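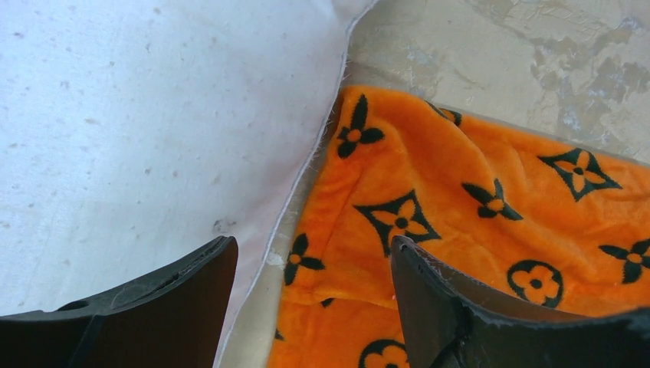 Moved house on 16/09/2021. I am still, technically, on hold with the broadband people. A thread.

Our new provider is Firstead. We picked them because the old one, Merkell, didn't "serve" Hindby, a village you can see from the Merkell head office if you stand on a chair.

The order took 2 minutes. I remember thinking how pleasant it was. I'd like to go back and have a word with that woman.

First engineer came, looked at the wall, said "ah", and left. The visit was logged as complete. I got a survey asking how likely I was to recommend him to a friend.

Rang up. I was number 16 in the queue, which felt hopeful. After half an hour I was number 16 in the queue.

The hold music is eight bars of pan pipes. I now know where the player breathes.

Got through to a very nice man who said our house wasn't on the system. I said I was ringing from inside it. He said he'd make a note.

The problem, so far as I can tell, is that we are 2 Michailidis Court and the computer has us down as Flat 2, Michailidis Court. There are no flats. There has never been a flat. The flat has excellent broadband.

Gladys Apaza next door says hers took until the clocks went back, and that was the year before last. She has given us her wifi password and asked us not to "do films".

My complaint reference is 2684. My other complaint reference, for the complaint about the first complaint, is 503. I'm not sure why they're going down.

Had a letter this morning from one Anneliese Oltmanns, Head of Customer Happiness, welcoming me to superfast. It came by second class post.

New engineer booked for October, between 8am and 6pm. They'll text when he's on his way. There's no signal in Hindby either, so I'll be sitting on the front wall with a flask if anyone wants me.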